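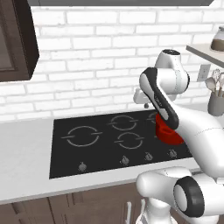 White brick, white counter, black cooktop. Kitchen goals!

So we finally bought a hitch rack for the bikes, and I have opinions. We went back and forth all of March between the roof kind and the kind that hangs off the back, and what settled it was my shoulders. I am not tall, our wagon is, and lifting a bike over my head in a gas station parking lot was getting old (and a little scary, if you ask the paint on the driver's side door).

The one we picked is the Feker two-bike platform. I paid 177 for it at the Sayce outlet, on clearance, and the box had clearly been opened before, but all the bolts were there. Putting it together took me most of an evening. The instructions want you to tighten the hitch pin before you fold the tray down and I did it backward, twice.

Our first real trip was Sketinberg to Jirkgate and back, 700 miles with both bikes on. No wobble on the highway! I did stop early on to yank on everything, and one wheel strap had worked itself a bit loose, so now I check the straps whenever we get gas.

Gripes: it blocks the tailgate unless you tilt it, and the tilt lever is down low where all the road grime collects. I keep a pair of old gloves in the door pocket for that. The lock is also pretty flimsy, so I've added a cable.

Next up is a hitch cover for winter.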